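Flakov Air: Flug 2926 gestrichen, wer weiß mehr?

mariusmunteanu — 12. September 2022
Hallo zusammen, ich sitze seit dem Vormittag am Gate in Morkorel und bekomme nur Bröckchen an Infos. Erst hieß es technischer Defekt, dann Crewmangel, jetzt ist der Flug ganz weg.
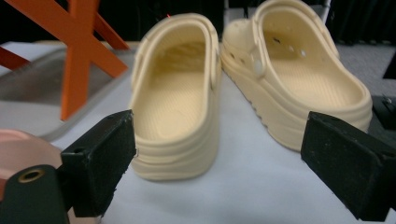 Die App bietet mir eine Umbuchung auf morgen früh an, mit Umstieg in Kaewmanee und 10 Stunden Aufenthalt. Muss ich das nehmen?

fensterplatz_f
Nein, musst du nicht! Bei Annullierung hast du die Wahl zwischen Erstattung und anderweitiger Beförderung. Ich würde nach einer besseren Verbindung fragen — und zwar am Schalter, die Hotline bringt gar nichts.

Rollfeldkind
Sehe ich anders. Am Schalter stand ich im November ewig, die Hotline hatte mich nach zwei Anrufen umgebucht. Und Hotel bitte schriftlich bestätigen lassen.

fensterplatz_f
Dann hattest du Glück, mich haben sie dreimal aus der Leitung geworfen.

kurvenflug
Hast du über Flullero gebucht? Die schieben dich sonst an die Airline ab und umgekehrt. Bei mir waren 2000 Meilen futsch, die kamen nie zurück.

mariusmunteanu
Nein, direkt bei Flakov. War jetzt am Schalter: Direktflug morgen Mittag, Hotelgutschein habe ich auch. Danke euch! Zur Entschädigung wollte die Dame nichts sagen, den Antrag schicke ich von zu Hause.

Gruß, Marius Munteanu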